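Talks > Tabletop and kitchen storage > Speaker notes

Wire baskets on the breakfast table: speaker notes
By Bohumila Tóth
December 7, 2024

14 shares | 2 comments

Opening. Introduce self, then the subject: storage that stands on the table beside the toaster and has to be usable during breakfast. Cupboard storage was covered in the March talk and is left out. Say at the start that questions can be taken as they arise.

Section 1. The type. Wire mesh body, wood-finish panel on the face, open top. The mesh carries the load. The panel hides the contents from one side and gives the hand something flat to push against. Mention that the Drasex catalogue lists this type under bread and linen, while Trundard puts it with office goods. Construction is much the same in both.

Check the join between panel and wire before buying. Run a thumbnail down the edge. If the panel shifts, the clips are too short for its thickness and it will rattle whenever the basket is moved. 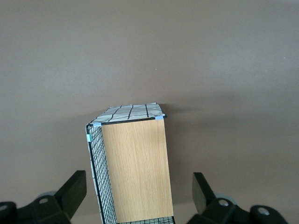
Clips come in two lengths, and the shorter one is the usual cause of complaint. Bending them tighter with pliers works for a while. Replacing them is better. Order number for the longer clip at Dvořáček is 3581, sold in bags of 40. Repeat the number slowly, as people write it down.

Section 2. Lining. A lining stops crumbs and small items falling through the mesh. Paper is cheap and is thrown away when soiled. Cloth lies flatter but must be washed, and a cloth cut too large rides up over the rim at the corners. Cut to the inside measurement plus a hand's width on each side. Fold the surplus under and leave it unpinned.

Wipe the wire with a damp cloth, then a dry one. Pay attention to the crossings, where crumb dust collects. Wood finishes need less water than people tend to use.

Section 3. Position. Order of working along the table: plate, toaster, basket. The hand then moves one way only, and bread taken from the basket does not pass over the plate. Left-handed users may prefer the reverse. Keep a clear gap between toaster and basket. A paper lining should never touch a toaster, and the gap is needed anyway to pull out the crumb tray.

Flex. When the toaster is unplugged, leave the plug on the table where it can be seen, well behind the plate. Do not drop it into the basket. The pins catch in the mesh and pull at the lining.

Table coverings. A soft covering wrinkles when a basket is dragged. Lift, then place. On the Plostance trial the basket was lifted and set down 1000 times on a covered table, then dragged 1000 times on the same covering. Dragging did nearly all of the damage, most of it under the corners.
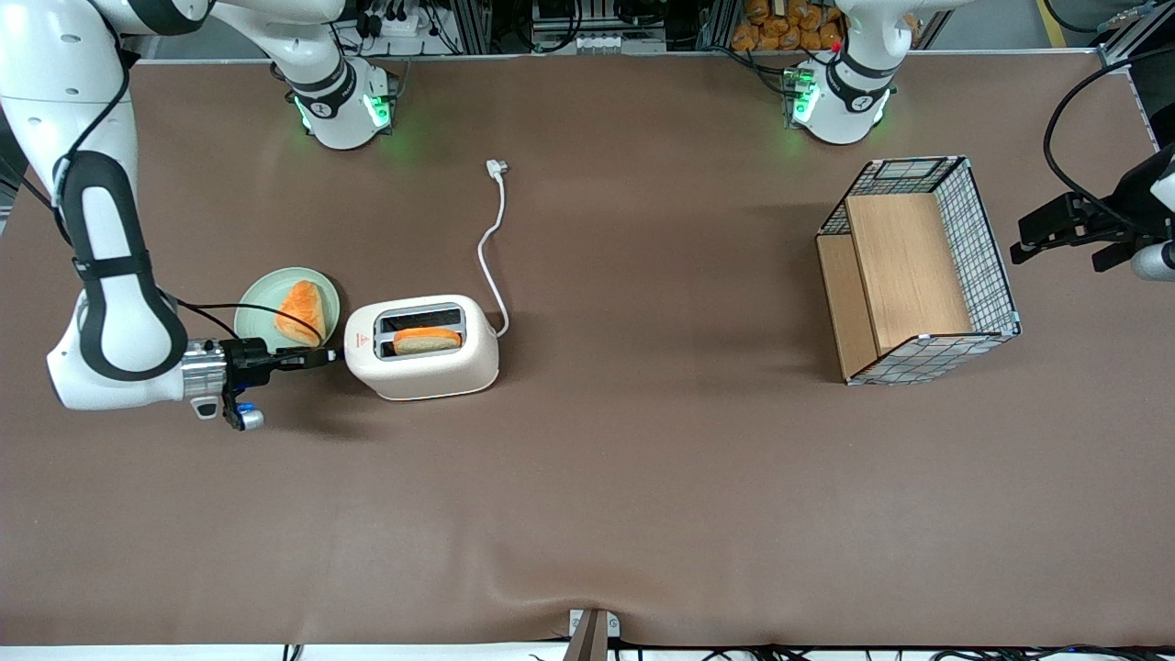
Miloslav Ondrejka objected at the first reading that a basket with an open top is the wrong place for bread in any case, as the cut face dries by evening, and that the type should be recommended for napkins and wrapped rolls only. He would also put it at the far end of the table, away from the toaster altogether.

Reply to this in the talk. The point on drying is accepted for sliced bread kept overnight. For one meal it makes little difference. The far end of the table is acceptable if it is within reach of a seated person; on most kitchen tables it is - on a long dining table it is not.

Section 4. Corners. Small metal fittings at the corners can mark bare wood. Felt pads are the normal remedy. Fit them to a clean, dry surface and leave overnight before loading. Pass the sample pads round and ask for them back.

If time is short, drop the part on wiping and keep the part on clips. Handout is on the chair by the door. Next talk: bread boards and their storage.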